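Progress Report to the Dvorak Fund
Gripper Comparison for Household Handling, Second Period
Prepared by Marisol Kapoor, Project Lead

The work plan for this period called for a comparison of two jaw linings, Misis and Vulell, on thin and rigid tableware. The team recorded 231 of the 400 trials planned for the full comparison. Chopsticks were added to the object set in June at the Fund's request, as earlier trials had favoured bowls and cups.

Melati Ginting and Everett Obi ran the trials in furnished rooms, using hand-held grippers. Each trial is scored on grasp, alignment and release into a divided utensil basket.
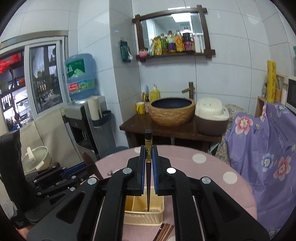 Chopstick held tip down in the blue-lined jaws, with its tip inside the basket.

The Misis lining kept thin utensils upright more consistently. The Vulell lining performed better on cups, but allowed chopsticks to rotate in 7 trials. Those trials will be repeated with a revised closing force once Constanza Vergara has completed the controller update.

Spending on replacement linings reached $2,000, in line with the approved budget. The remaining trials are scheduled for the next period at the Billuvham site. We ask the Fund to confirm whether metal cutlery should be included before that work begins.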